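The Carroll House

Sinéad Flanagan drove up from the coast in May to sell her uncle's house. It took her most of the day. The last stretch was gravel, and she kept to the middle of it.

The agent had left the key under a paint tin on the verandah. There was a note with it saying the power was on but the hot water wasn't, and that the people from Kuvine would ring about the piano.

She hadn't known there was a piano. It was in the back room with a bedsheet over it. She lifted the lid and pressed a few keys. Two of them made no sound.

Her uncle had worked on the ferries for most of his life and had never, as far as she knew, played anything. In the piano stool she found a stack of exercise books. Each one had Carroll written on the cover, which was the name of the street and not a person. She sat on the floor and opened the first.

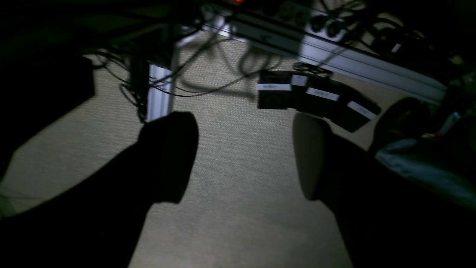

It was a list of payments. He had put away a bit every fortnight, and beside each amount he had written what the weather was doing. The last entry brought the total to $3,049. Under that he had written "piano, 400" and crossed out the rest of the page.

The phone rang a little after four. The man from Kuvine wanted to know if there were steps.

"There are 3 at the front," she said. "None at the back."

"And it's an upright?"

"Yes. Some of the keys don't work."

"We can offer you $319, then. We'd pick it up tomorrow."

She looked at the piano. The sheet had slipped down on one side and she pulled it straight.

"I'll have to ring you back," she said.

She made tea with water from the kettle and drank it standing at the sink. Then she went back and tried the keys again, starting from the low end. She knew one tune, from school. It needed only one of the dead notes, so she played it through and left a gap where that note should have been.

When it got dark she put the lamp on and opened the second book.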